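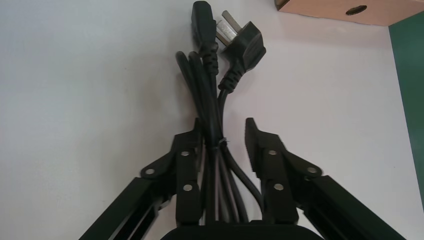

**What should a two-arm packing cell have in writing before it gets near a customer's cords and adapters?**

A short set of house rules that anyone on the floor can read in one sitting, with a name next to each one. Ours runs to nine rules, and we're putting it out today for anybody who wants to borrow it.

WOMERO RELEASES ITS GOOD PRACTICE GUIDE FOR SMALL-PARTS HANDLING

I run the handling program at Womero, and I've wanted to write this release since January. We've been keeping notes on how we set up arms and grippers for boxed electrical accessories, and the notes grew to 40 pages with three different people's margin comments. Good stuff in there, but you had to know where to look! So we sat down with our friends at Kerex, who write work instructions for a living, and cut it in half. The guide is now 20 pages, and the first two are the rules themselves.

It's called the Prorkano Guide, after the project it came out of. You can have it for free. Change the words, put your own logo on it, skip the parts that don't fit your shop.

I'll give you a taste. Rule 1 says the person who starts a job is the person who can stop it, and that they stay in the room. Rule 2 is about speed: any time people share the floor with a moving arm, the arm runs at the reduced setting written on the job sheet (and if the job sheet is blank, the arm doesn't run). Rule 4 is my favorite and it's dull as dishwater. It says cords get tied before they go to the cell. Loose cord finds every gap in a finger linkage, and we've all spent an afternoon picking one out.

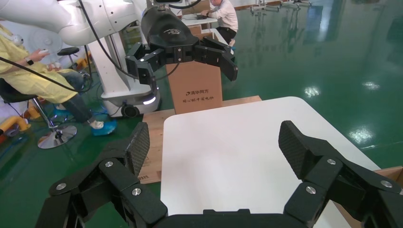 Rule 5 deals with the floor. Walking routes get agreed on before power-up, cables that cross a route get covered, and stools go back where they came from when a shift ends. We argued over the stools for longer than I'd like to admit. Kerex wanted a full page on seating and I wanted one line, so it's a paragraph.

Then there's the part on clothing, which borrows a lot from what Hughes already does at its own site. Gowns and shoe covers are a site decision, and the guide says so, but whatever the site picks goes for visitors too. That includes me when I drop by with coffee. (The coffee stays outside. Rule 6.)

A few people have asked how this fits with the formal safety standards. It sits underneath them. You still need your risk assessment, you still need a qualified person to sign off on it, and nothing in our guide gets you out of either one. What we cover is the everyday layer, the habits that a standard leaves up to you: who checks the fingertips, where the box goes on the table, what gets written down when a job is paused halfway.
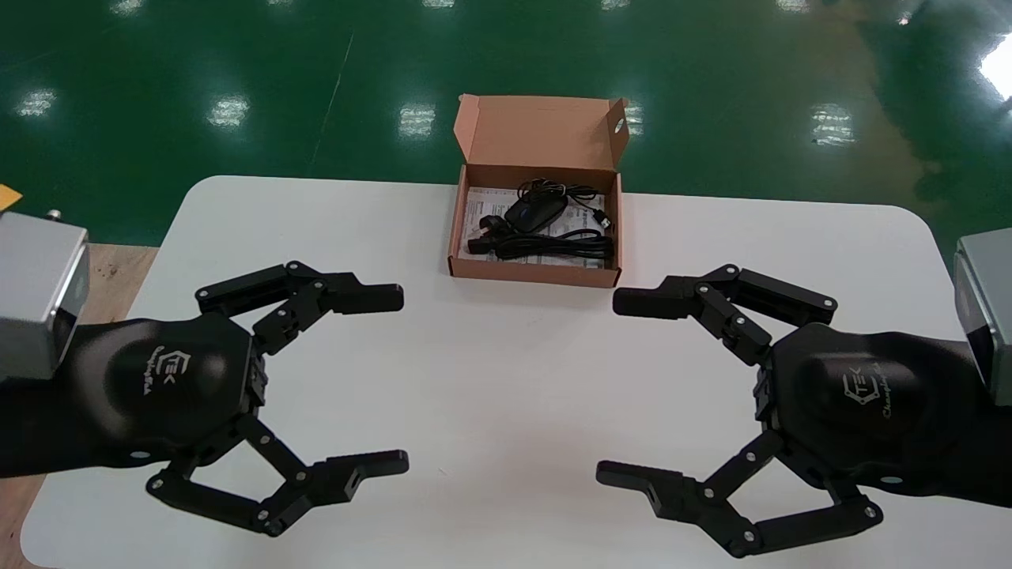

Rule 8 is the one I'd push hardest if you only have time for a couple. Before two arms work over the same table, each one gets its own written zone, plus one shared zone that only one arm may enter at a time. Draw it on paper, tape it up by the cell, and date it. When the box size changes, draw it again. We used to keep ours in a settings file, and a new hire would have needed a week to find it.

Hughes has agreed to try the whole guide on its evening shift for eight weeks, and we'll print what they tell us in the next edition, including the complaints. If you'd like to send complaints of your own, we'd love them. Write to the Womero press desk and ask for the Prorkano Guide. You'll get the full text, the blank job sheet and the zone drawing template.

**About Womero:** We set up handling cells for small boxed goods and train the people who run them. Kerex edited the guide and looks after the templates.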